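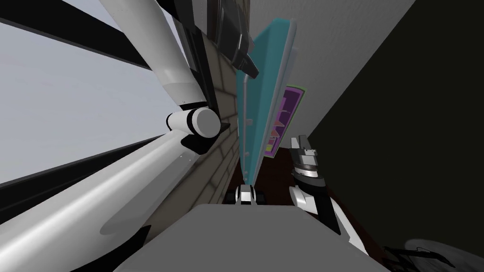 Left arm, white links with black bands at the joints.

Ticket: Mound airflow model, Skonia solver
Component: porous wall coupling
Reported by: Clive Cheetham
Status: open, workaround in use

Symptom
Internal CO2 concentration drifts upward after the second day/night temperature cycle and never settles. The Fothergill geometry is affected. The simpler cone geometry runs clean with the same inputs.

Environment
Skonia on the Gedamen cluster, 21 tunnel segments, wall permeability from the October field set. Default time step.

Log
1. Reran with the restart file deleted. Same drift.
2. Halved the time step. Drift starts later, same slope.
3. Checked mass balance per segment. Two segments near the base lose flux at the wall — both have reversed surface normals in the mesh export from Vivitz.
4. Flipped the normals by hand and reran seven cycles. Drift is almost gone. A small offset remains at the dusk transition.
5. Saturday run with constant outside temperature: no offset. Points to the boundary interpolation, which is still linear between hourly readings.

Workaround
Run the normals check before import and correct flagged segments. Do not use results from earlier Fothergill runs for the soil deposition step.

Pending
Spline interpolation at the outer boundary. Export bug passed to the mesh group with both segment files attached.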